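README – Folgenführer »Gemura«

September · von der Redaktion der Fanseite Drargate · Lesezeit: 3 Minuten

Hallo und schön, dass du reinschaust! In diesem Ordner liegt mein Folgenführer zur Serie »Gemura«, den ich seit der ersten Staffel nebenbei pflege (meistens nachts, mit zu viel Tee). Die Serie hat 16 Folgen, und ich habe jede davon mindestens zweimal gesehen, das Finale öfter, als ich zugeben möchte.
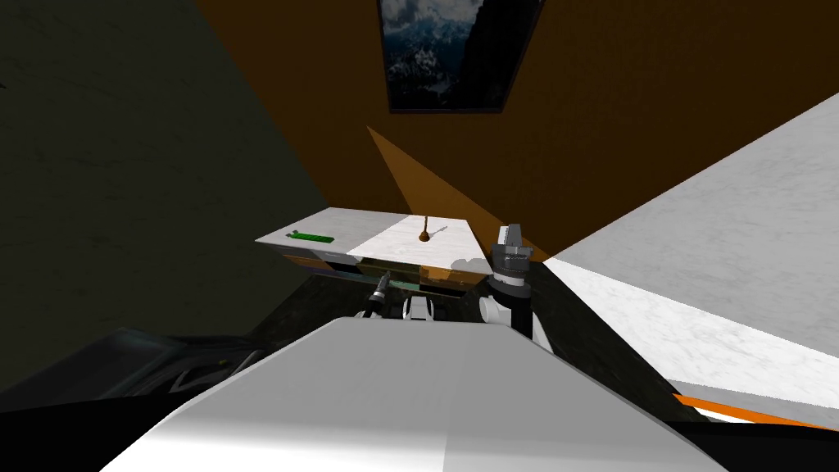

## Was drin ist

- folgen.csv: Titel, Laufzeit und kurze Inhaltsangabe
- figuren.csv: wer wann auftaucht, auch in Rückblenden
- zitate.txt: 40 Lieblingszitate, von mir selbst übersetzt

Achtung, Spoiler! Ab Folge 10 verrate ich in den Inhaltsangaben alles, auch die Sache mit dem Testament und wer im Hotel Gusmont wirklich das Feuer gelegt hat. Wer noch mittendrin steckt, filtert am besten nach der Spalte »spoiler« und nimmt nur die Zeilen mit einer Null.

## Wie ich gearbeitet habe

Die Namen schreibe ich so, wie sie in den deutschen Untertiteln stehen. Die Familie Chaudhry heißt in Folge 3 einmal anders, das halte ich für einen Tippfehler und habe es angeglichen. Bei den Rückblenden war ich lange unsicher – zählt ein Traum als Auftritt? Ich habe mich für ja entschieden, sonst käme die Großmutter ja fast gar nicht vor, und die ist nun mal die beste Figur der ganzen Serie! 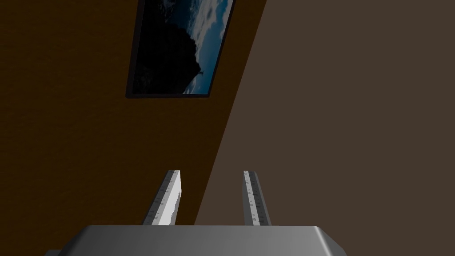
Die Laufzeiten habe ich ohne Vorspann und ohne Vorschau notiert. Fehler gibt es bestimmt noch, vor allem bei den Nebenfiguren aus der Hafenhandlung. Schreib mir gern, am liebsten mit Folge und Minute dazu, dann trage ich es beim nächsten Durchgang nach.

Zuletzt auf Drargate:
- Gemura: Alle Lieder aus der Serie
- Das Finale und die Frage nach dem Ring
- Hotel Gusmont: Wer wohnt in welchem Zimmer?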